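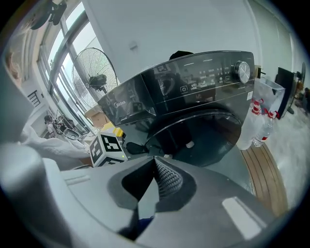
Laundry station, episode rules — notebook entry, 2 August 2026

Rewriting the collection rules for the washer tasks. The old sheet was written for tabletop work and leaves too much open once the operator is standing in front of an appliance. Covers the hand-held gripper only. The arm cell stays under the Hesetti procedure until further notice.

1. Reflections. The control panel and the door glass both act as mirrors. The panel shows the operator and at least one marker pattern. Detector must reject any marker whose pose solves to a point behind the panel plane. Until that check is merged, run the Nzioka script by hand on every batch and keep the log with the data. Do not tape over the panel. We want the appliance as people have it at home.

2. Marker cube. Start position is near the gripper, fully in view, not touching the washer. Cube faces get wiped before each batch, dry cloth only. A cube with a scuffed face is retired, even if it still detects.

3. Floor. Cables are the open item. A loose cable with a plug in front of the door is a trip hazard for the operator and also ends up in the training data as something to steer around. Proposed wording: "No loose cable within one stride of the operator's feet during recording." Maysoun Yammine wants a measured distance. I would accept 2 m if the room allows it, which I doubt with the monitor and both fans where they are.

4. Background. Leave it alone. Boxes, bags, fans and cloth can stay so long as they are off the walking line. If something is moved between batches, note it in the log. Moving things inside a batch voids the batch.

5. Fans. Off or on for a whole batch, never switched midway. Cloth moves in the airflow and the grasp labels suffer. Log the state.

6. Light. Window side is bright in the daytime. Lock exposure on the washer door, not the wall. If the door glass clips, stop and redo the lock. Blinds are not an answer, we tried that on the Skollow set and the model fell over on the first sunny site.

7. Contact. Gripper fingers may touch the door rim and handle area. They do not touch the dial with more force than a hand would use. Limit in the Claven config is 2000 g at the fingertip, which is far too high for a selector knob. Needs its own entry.

8. People. Anyone in the room who may be recorded, directly or as a reflection, signs the consent form first. This includes people sitting at the side. Reflections were missing from the old sheet and that was a real gap.

Audit of the last set against the draft: 247 episodes checked, 142 pass as they stand. Most of the rest fail on rule 1 or rule 3. Rule 1 failures can be recovered in post. Rule 3 failures can't, they get tagged and held out of training. Roughly half a shift of rework in total.

Open:
— distance for rule 3 (Maysoun)
— dial force limit in Claven
— does rule 8 need face blur on the panel region by default? I say yes. Cost is small.
— review again in September, after the dryer is added

Old sheet stays on the wall until this is signed off. If the two disagree, follow the stricter one and write down which.

3 comments · 1 share

This site uses cookies to remember your settings. Accept | Manage preferences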